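Skirkier: a word list for family letter games

Skirkier is a plain text list of short English words, sorted by how hard they are to find when you have a handful of letters in front of you and a small cousin breathing on your neck. It grew out of a kitchen table game we call Zaver, and I have had a ridiculous amount of fun putting it together. Version 4 is the biggest update so far!

What's in it

There are 405 words. Each line of the main file has the word, a level from 1 to 6, and a short clue. Level 1 is CAT and SUN. Level 6 is where you find words like LYNX and QUAY, which my aunt will challenge every single time even though she has the dictionary in her lap.
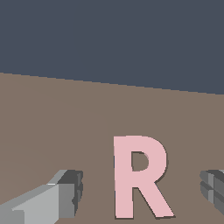

Picture: Thilini Thambiah

The levels come from play. We used to guess them, and the guesses were terrible. I was sure that short words would be easy, but players walked right past AWE and EWE and then spotted BREAD in a heartbeat. So for version 4 I threw out the old levels and built new ones from the score sheets of 200 games, played mostly on rainy weekends between May and the fall. If a word kept getting missed, it moved up. If even the sleepy players got it, it moved down.

The files

words.txt is the main list, one entry per line, with tabs between the parts.
clues-long.txt has longer clues for readers who are just starting out. These are my favorite part of the whole thing (the one for OWL rhymes, and I will not be changing it).
pairs.txt lists words that use the same letters, such as TEA and EAT, or STOP and POTS. Great for a tiebreaker.
skipped.txt holds words we tried and dropped, with a note on each.

Everything is saved as UTF-8 with plain line endings. Capital letters throughout. No hyphens, no apostrophes, no names of people or places.

How to play Zaver with it

Pick a level and have one person draw a word from the list without showing it. That person mixes the letters and lays them out any way they like: sideways, upside down, spread all over the table. Everyone else races to call out the word. The first right answer scores the level number, so a level 5 word is worth five points. A wrong answer costs you nothing but you have to sit on your hands until somebody else has guessed. 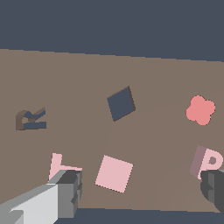

Two house rules have stuck. First, if you call out a different real word made from the same letters, you get full points, and this is the reason pairs.txt exists. Second, the youngest player can ask for the clue at any time, as often as they want. Adults get it once per game.

There is also a slower version called Pisent, for two people. You take turns changing one letter to make a new word from the list, and the person who gets stuck loses. CAT, COT, DOT, DOG and away you go. The current list holds up really well for this at three and four letters. At five letters it gets thin quickly, and I would love help with that.

Where the words came from

I started with the words that showed up in our own games, then added from the notebooks of the Barua reading club, where I help out after school. The kids there are wonderful at this and merciless about boring clues. Every clue was read aloud to at least one child before it went in. If it got a blank look, I wrote another.
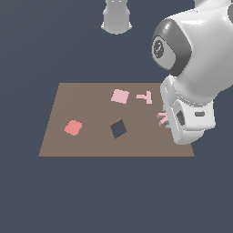 Known problems

The spelling is American, so GRAY is in and GREY is in skipped.txt. Several people have written to me about this with real feeling.

Food words are heavily overrepresented. We play near the fridge.

The levels reflect families who speak English at home most of the time. If your players are learning English, levels 3 and 4 may feel out of order, and I'd be thrilled to see your score sheets so I can work on a second set.

Adding words

Send me the word, a clue and the level you think it belongs in. Please play it a few times first. Words of six letters or fewer only, please, and check skipped.txt before you write.

Use it however you want, in class, at home, on a long train ride. Credit is nice but not required.

Last updated 17th November
Thilini Thambiah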